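Toy ketchup bottle

A toy ketchup bottle is a piece of play food made in the form of a condiment container. It belongs to the wider group of pretend kitchen goods, with cups, plates, fruit and utensils. Two body types are common: sewn fabric over a soft filling, and hollow molded plastic. In fabric versions the label is usually a separate embroidered patch, stitched to the body after the shell is closed.

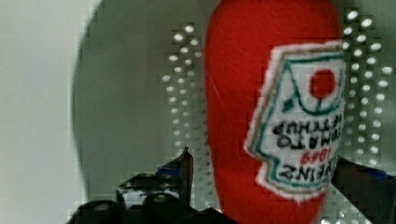 Ultach, February 28, 2021

Scope. The entry covers bottles for table play. Working squeeze bottles used as props are treated under Play tableware.

Labels follow grocery packaging closely, with a brand name, a tomato emblem and sometimes a founding year. The Didano catalog lists 12 condiment pieces, 2 of them ketchup. Red is the standard body color. 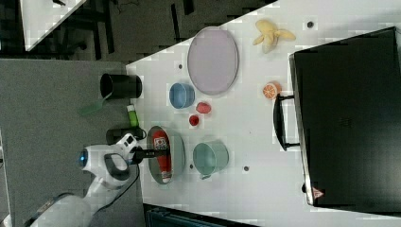
Can a fabric bottle be washed?
Surface cleaning with a damp cloth is the usual method, as soaking can shift the filling and pucker the patch.

Sets are commonly stored by shape. Bottles are laid flat in a tray or shallow bin, and plates are stacked apart from cups. The Orkach storage tray is 300 mm long and takes one bottle on its side.

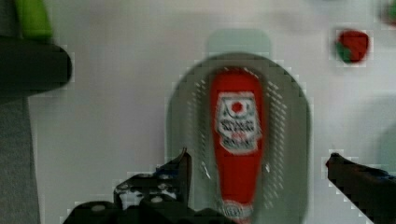 Table layout

A play table is normally set with one large plate, drinkware and a few loose foods. Small round pieces such as strawberries roll easily and are kept toward the middle. 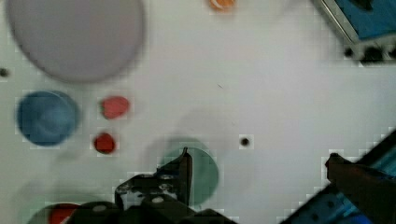 Condiments go at the side of the plate, within reach of the player. Uniyal sets include a printed mat, 80 cm wide, marked with a position for each item. Other makers leave the arrangement open.

See also: Play food; Felt craft; Toy kitchen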